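Subject: Re: [toylib] Lending period and the August stock check

Skendale branch wrote:
> We are thinking of dropping the loan period from four weeks to 2,
> at least over the summer. The ball sets and ride-ons are never on
> the shelf and families at the Lie stop have been asking. Has any
> other branch tried it? Also, do you charge for missing pieces?

We went to two weeks at Fellevwood last spring and have kept it. Returns are better than they were. The shorter loan does mean more work at the desk, so plan on an extra pair of hands for the first month. Let people renew once by email if there is no hold on the item. We tried it without renewals and got a lot of complaints from families who live out past Sterkton and can't come in that often.

On missing pieces, we don't charge for the first one. After that it is a flat 2 dollars, whatever the piece. We used to look up replacement costs and it took longer than it was worth.

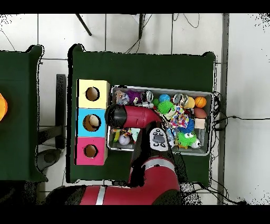 For the stock check, please use the new sheet and not last year's. The old one has no column for items out on loan, and that is how we ended up with 13 sets listed as lost that were sitting in people's homes. The whole catalog is roughly 2,000 items now across the branches. If each branch does 30 bags a session it should be finished before the end of August.

Two things on the sheet itself. Put the bag number in the first column, without the branch letter. If a set is short but still usable, mark it S and leave it in circulation.

Skendale, if you do switch, change the date stamp and the sign on the door the same day. We forgot the sign and were explaining it for weeks.

Fellevwood branch desk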